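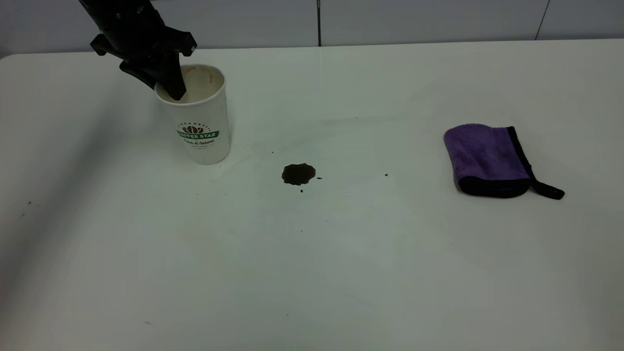
Help us write the house rules for robots that clean up after people

4 min read

We're looking for 20 people to join the second round of the Piston working group, and we'd love for you to be one of them!

Piston is a plain-language good practice guide for tabletop robots in shared places: break rooms, library cafes, school kitchens, front desks. It covers the small jobs, like clearing a used cup, wiping up a coffee spill, or putting a cloth back where it belongs. There are plenty of thick documents on guarding a factory cell. There's a lot less for the person who manages a lunchroom in Floltcombe and has just been told an arm is going in next to the sink.

The first draft came together at Closis over the winter, and it's good in places and thin in others. The section on stopping and restarting is solid. The section on liquids needs real work. Should an arm be allowed to lift a cup before it knows if there's anything left in it? If there's a spill on the table, does the cup move first or does the wiping start first? How close can someone's hand be when they reach in for their own drink? We've argued about all of these (the cup question took up a whole afternoon) and we want more voices in the room.

Who we want to hear from

You don't have to be an engineer. Half the places are set aside for people who clean, serve, or look after shared rooms for a living, because you know what a table looks like at 3 p.m. and most of us don't. The other half are for people who build, install, inspect or insure this kind of equipment. Students are welcome in either group. You do need to be 18 or over and comfortable reading a draft in English and saying what's wrong with it.

What you'd be doing

The round starts in May and runs for 10 weeks. Each week you'll get a short piece of the draft, usually a page or two, plus video of a task being run on our test tables. You read, you watch, and you mark up anything that's unclear, missing or just plain silly. Set aside around 3 hours a week. There's one group call each week in the early evening, and we record it for anyone who can't make it.

You'll also be invited to spend a day at the Sachdeva building, where the test tables are. You can put a draft rule in front of a working arm there and see how it holds up — this was everyone's favorite part last time. Travel is covered. Closed shoes, please, and long hair tied back.

What you get

Everyone who finishes the round is paid $500 and named in the published guide, unless you'd like to stay anonymous. If you leave early, you're paid for the weeks you did. Lunch on the visit day is on us, and there's a vegetarian option.

A few practical things

Nothing you write is shared with your employer. The drafts are open, so you can talk about them with anyone you like, but please keep other members' comments inside the group. The Sachdeva building has step-free access and a quiet room. Captions are on for every call.

How to apply

Send a few lines to Siham Rawashdeh, who runs the group. Tell her what you do, and describe one rule you'd want a robot to follow at a table you use every day. It can be a tiny one. No résumé needed. If you have a technical question about the arms or the test setup, ask for Reijo Jääskeläinen and Siham will pass it along.

We read applications as they come in and reply to all of them. Places in the first group tend to go fast, so if you clean or serve for a living, write soon — and bring a coworker along if you've got one who has opinions!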